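The Bellell two-arm packing cell is a pair of small robot arms on one rail, set up to share a bench job that used to take two hands and most of somebody's patience. We build it for shops that pack gifts, stationery and printed boxes, where the product changes every week and the pretty side has to stay pretty.

We love this machine, and mostly for what it does to a shift. At the Ferreira gift works the packing crew used to spend their mornings lifting, turning and setting down, over and over. Now the arms do the lifting and the crew does the looking: print quality, corners, bows, the things people are really good at (and like doing a lot more!). 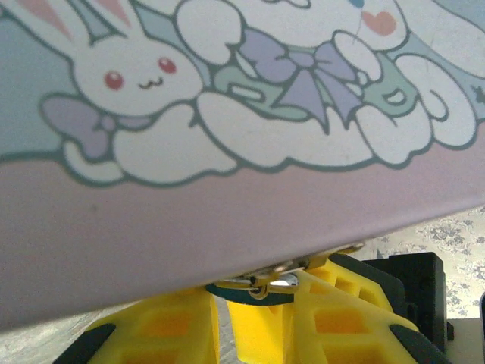 *2 min read · Updated 18 Jul 2026*

## Fingers that go easy on print

The open lattice fingers are bright yellow, with black pads at the tips. They're light, they swap out with hand tools, and the color makes them easy to find on a crowded bench. A pink box with cartoon characters across the front is a good test of any gripper, with all that flat color just waiting to show a scuff. Packers choose the grip point themselves and save it under the product's name. They know which panel a customer sees first, and it's great to watch that knowledge go straight into the setup.

Plain black grippers are offered as well, for cards and other flat goods.

## Two arms, one rail

Both arms bolt to the same aluminum rail and face each other across the work surface, so a card can be worked on from either side. Cables run along the outside of each arm, where you can reach them without taking anything apart. The wrists carry green indicator lights that can be seen from the next bench over. Walls go on three sides, with a glass panel at the front, and you can line the inside however you like. Flowered wallpaper is very welcome!
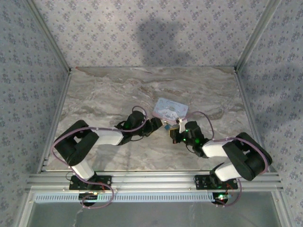
## What changes for the crew

- **Less reaching.** The repeat lifts go to the arms. Bench staff load, check and finish.
- **New skills on the floor.** Anyone who packs can learn to teach a grip by guiding the arm through it. No code, just a practice box and a bit of time.
- **A say in the pace.** Speed is set at the bench by the person working there, and the stop button is theirs too.
- **Easier changeovers.** Ferreira keeps 47 saved grips and calls them up by name when the next order lands.

## Fitting and support

Rirkik handles installation and the first training days. Spare fingers and pads come from Narkotetti under part number 1853, sold in sets of 2. The next training dates are in September, and packers are warmly invited to come along with their supervisors. Bring your trickiest box.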